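What Do Students Eat After 9 p.m.?
Final project report, Intro to Survey Methods
April 2016

So my partner Shagufta Yousafzai and I picked late-night eating because we were both hungry when the topic list went around. We wanted to know how many people in the Medeiros and Simetti dorms eat a real meal after nine at night, and whether it has anything to do with when the dining hall closes.

We put 280 paper surveys under doors in February and got 153 back, which made us ridiculously happy. Then we had to toss a bunch (one person answered every question with "soup") and ended up with 134 we could use. Lesson learned: don't leave a blank line where a checkbox will do!

The big surprise for me was how many people said they weren't hungry at all when they ate late. They were bored, or their roommate was eating, or they were stuck on homework and wanted to get out of the chair.

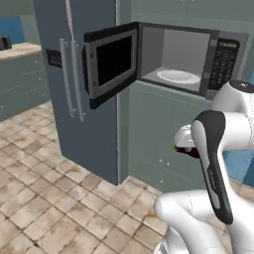 Leftovers beat instant noodles in both dorms, and I would have bet money on the noodles. Cereal came in third. Closing time mattered less than we guessed — people who had a late lab ate late, but so did plenty of people who'd already had dinner at six.

Our instructor, Wouter Goossens, pointed out that we never asked about money, and he's right. If I did this again I'd add that question, plus one about weekends, and I'd give myself more than 20 minutes to write the cover note. Shagufta did the charts and I did the typing, so blame me for the typos.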